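The Window Seat

When Gunhild Riis became manager of the Leddale office, she received a key, a laptop and a team of people she had never seen in one room. Two of them worked from Lesville, one worked from a farm with bad internet, and the fourth, Asger Bisgaard, sat every day at the window seat and did not say good morning.

Hurent was a company that believed in numbers. Every March the head office sent a survey with 317 questions, and every spring the answers came back as colored circles. Leddale had a red circle beside the word "motivation." Gunhild printed the page and looked at it for a long time.

"You must make them want it," said her own boss on the phone. His name was Hafþórsson and he spoke always as if he was walking fast to another meeting. "You have 3,000 in the budget. Take them bowling."

She did not want to take them bowling. She wrote to the team and asked what would make their work better. The two in Lesville answered the same afternoon, very politely, that all was fine. The woman on the farm wrote that she would like the weekly call to begin later, when the cows were finished. From Asger came nothing.

So one evening, when the others had left the call, Gunhild carried her chair to the window seat and sat down.

"You did not answer my mail," she said.

"I answered the last manager," said Asger. "And the one before. I wrote two pages to each of them."

"What did you write?"

He looked out at the parking lot. It had begun to rain, and a man was running to his car with a newspaper on his head.

"That I would like to know what happens with the reports," he said. "I have made them for many years. I send them up, and then it is quiet. I don't ask for a prize. I would only like to hear if somebody used one."

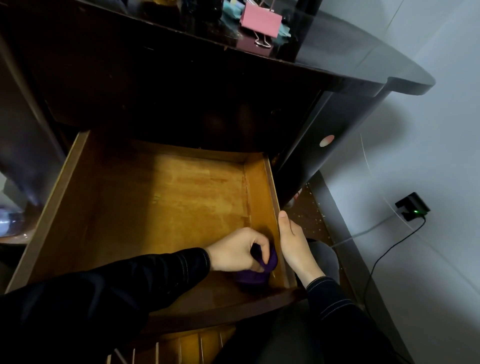
Photo: Leddale Stories / reader archive

Gunhild did not sleep well that night. In the morning she called the head office and asked who read the reports from Leddale. She was sent from one department to another. She drank three cups of coffee and listened to the same piano music, until finally she came to a young man in planning with a cold.

"Oh, those," he said. "We use them for the delivery routes. They are the only ones we don't need to correct."

"Have you told this to anyone?"

"Who should I tell?"

She invited him to the weekly call. It began later now, and the woman from the farm had a cup of tea in her hand and looked almost cheerful. The young man was nervous and talked too quickly. He shared a map on the screen and explained which roads had been changed after which report. In Lesville they leaned closer to the camera. One of them asked a question, and then the other one did too.

Asger said nothing during the whole call. But he wrote something down on the back of an envelope, and when the map came to the coast road he said, very low, "That was the winter one."

Hafþórsson called in the afternoon to ask about the bowling.

"We have not gone," said Gunhild.

"But you have done something?"

"I moved a meeting," she said – and he was already saying goodbye to her.

The next morning she came in early, with wet shoes. Asger was at the window seat with his coat still on, reading a mail from planning. He did not turn around.

"He has found a mistake," he said. "On page four."

"Is he right?"

"Yes," said Asger, and pulled out the other chair for her.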